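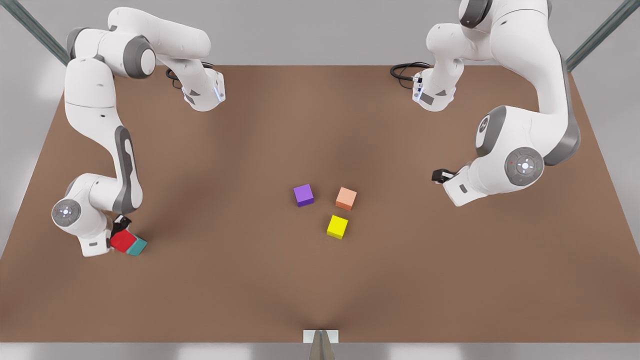
Figure 1. Our simulated packing bench, with the right gripper closed on the red cube and the left one open.

Sharing the Bench: What Two Robot Arms Change for the People Who Pack
Final project report, Workplace Technology and Society
Smaranda Nedelcu and Kibet Makori
Supervisor: Mwanaisha Lema

1. How we came to this project

When we started in the fall we wanted to write about robots in general, which our supervisor very kindly told us was several libraries' worth of reading and possibly a career. She asked us instead whether either of us knew a workplace where a robot was on its way but hadn't arrived yet. As luck would have it, Kibet had spent a summer packing sample kits at Lillasby, a small company that puts together boxes of tile, paint and fabric samples for decorators, and he had heard from his old crew that the company was planning to put a two-armed cell on one of its benches. We wrote to the floor lead, Muthoni Masanja, and she invited us out for a visit that same week (and fed us, for which we are still grateful!).

The cell hasn't been installed yet. The planning is being done in simulation, in a program called Motix, and we were given a student login so that we could build a bench of our own and try out ideas on it. So this report is in two halves that we have done our best to join up: what we learned from the simulated bench, and what the people at the real bench told us about their work.

2. The work as it is now

A packer at Lillasby stands at a bench with trays of samples behind and an open box in front. The order sheet says which samples go in and in what order, because the decorators like to open a box and find the colours running light to dark. On an ordinary day the crew sends out 125 boxes. In May, when everybody in the country seems to be repainting a porch, it can reach 500, and that is when wrists and shoulders start to complain.

Josphat Rotich has packed there longer than anyone else on the floor. He let us stand beside him for most of a morning, and what struck us was how much he did that was nowhere on the order sheet. He turned each tile over to check the back. He set a chipped one aside without breaking off his story about his daughter's hockey team. He noticed that an order had asked for the same grey twice and walked over to the office to query it. When we asked him how long a box takes he said it depended on the box, and when we asked what it depended on he laughed and told us to come back for another morning. We did, and we still couldn't give you a proper answer.

3. The simulated bench

Our model is a good deal simpler than the real thing. We used small cubes in place of samples, each a different colour, on a plain brown tabletop with the two white arms mounted at the far corners. The task was to gather the cubes into a row in a set order, starting with red beside teal. Figure 1 shows the red and teal cubes side by side, with the purple, orange and yellow ones still loose in the middle of the table.

We had expected the gripping to be the hard part, and it did give us some trouble, but most of our evenings went into the question of whose turn it was. Two arms can reach into the same space, and when one is busy near the row the other has to wait, go around, or get started on something else. In our first version the left arm was told to wait whenever the right arm was holding anything. That was safe and terribly slow. In the second version we split the table into zones, and that went better until a cube landed close to the line between them. By version 3 we had a rule that the arm nearest the cube gets it, and the other one holds back a little way off with its gripper open.

When we described all this to Muthoni she said it sounded exactly like training two new hires on one bench. Her own people sort it out with a glance or an elbow, and she wondered (as did we) how a person working next to the cell would know which way an arm was about to go.

4. What people told us

We talked with the crew over two lunch breaks, in a group, and a few people stayed behind to chat on their own. Feelings were mixed, and we want to be fair to all of them.

Several packers were looking forward to handing over the plain repeat orders, the ones where every box is the same. Others pointed out that the repeat orders are where you rest your mind. If the cell takes those, a person's day becomes all odd orders, chipped tiles and queries, and one packer said she would go home tired in a different place. We thought that was a very important remark, and we haven't seen it raised in the planning notes we were shown.

There was also the matter of pay. Packers at Lillasby get a small bonus by the box, and it hasn't been settled how boxes will be counted once arms are filling part of them. Josphat was quite calm about the robots themselves and a good deal less calm about this!

5. Limits

Cubes don't chip, and they all come the same size, so our bench leaves out most of what Josphat does. We also spoke with one crew at one company, all of whom knew Kibet already and may have been gentler with us than they would be with strangers.

6. Suggestions we passed on

We asked that the bonus question be settled before the cell is switched on, and that a share of the repeat orders stay with people. We suggested that packers be given time with the simulation too, as they spotted things on our screen in minutes that we had missed for weeks. And we proposed a light on each arm's side of the bench to show which one is due to move next. Muthoni has taken the list to the office, and we are going back in May to help out with the rush and hear what they made of it.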